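Chapter 4
Sheet Materials: Handling, Flattening and Storage

Learning outcomes
On completing this chapter, students should be able to:
– identify the common causes of curl in sheet stock
– prepare a work surface for large-format sheets
– select a storage method suited to the size and stiffness of the material

4.1 Introduction

Sheet materials are supplied either flat or rolled. A sheet that has been kept on a narrow core for a long period will tend to return to that shape when it is laid out, and the tendency is generally stronger in heavier stock. Curl affects every later operation. A line ruled along a raised edge will not be straight once the sheet is flattened, and a trimmed edge may be out of square.

Curl also results from uneven moisture. Paper expands more across the grain than along it, so a sheet exposed to humid air on one face will bow. In the Ziltthorpe workshop course, on which this unit is based, stock is left in the workroom for 48 hours before cutting. Hrefna Vídalín, who revised the course notes in February, recommends the same interval for thin plastic film – chiefly to allow it to relax after unrolling.

The bow in a large sheet is most easily judged at its lower edge, viewed from close to the tabletop. Light reflected along a smooth surface will also show the direction of the curve.

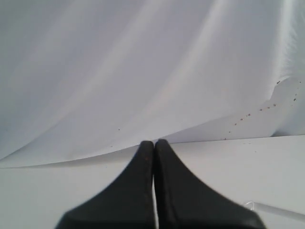
4.2 Preparing the Work Surface

The table should be clean, level and larger than the sheet by at least 30 mm on each side. Grit must be removed with a soft brush before any material is laid down.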